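Furnished rooms at Sarkthorpe hall open with a desk in every one

Students moving into the rebuilt hall at Sarkthorpe this December will find a furnished study bedroom, each with a bed, a desk and shelving over the desk. The building has 160 rooms and replaces a block that closed when its heating failed.

One of the rooms was opened up this week for applicants to look round, set out the way a student might have it a few weeks into term. The desk is light wood with open shelving above it, and there is a towel folded on the top. 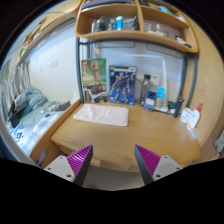
Words: Musa Amadi
Housing and local services

The hall is run by Stetiler, which took over the site from the college. Rent is 160 pounds a week with heating, water and internet included, and a deposit of 350 pounds is payable when the contract is signed. Bedding can be ordered in advance. Towels are not supplied, and neither are desk lamps.

Stetiler said the desks were put in after former residents complained about the old ones, which were too shallow for a laptop and a book together. The new ones leave room at the back for the things people bring from home -- in the show room, a LEGO Groot set and a model robot kit, both in boxes standing behind the towel.

Several applicants asked about hobbies. Model making is allowed in bedrooms, but spray paints and solvent glues are not, and must be used in the workshop on the ground floor. Boxes may be kept on desks and shelves. They may not be left in corridors, and anything found there will be taken to the office and held for 13 days.

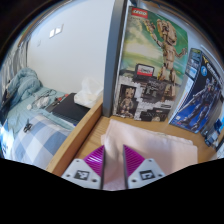
The pink towel and the Groot set on the desk. A double switch is on the wall to the left.

Residents will get their keys from the front office between 9am and 4pm. Each person has one trolley for 20 minutes, and cars must be moved from the front of the building as soon as they are unloaded. The car park behind the Wijaya building can be used for the rest of the day without charge.

An inventory will be left on each desk. It should be checked, signed and handed back before the end of the first week, with any marks or scratches noted. Lamps brought from home are allowed -- there is a white one on the show room desk -- but they must be tested by the office before use.

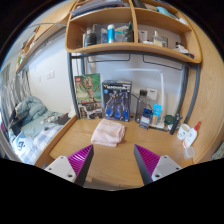
How to apply

Forms are available from the front office or by post. Applicants who were on the waiting list for the old block do not need to apply again, but should confirm their place in writing.

Recent items
Flikow bus stop to move during road works
Library extends evening hours
Sarkthorpe baths: new changing rooms approved
Letters: parking near the college
Looking back: the Sarkthorpe flood of 1718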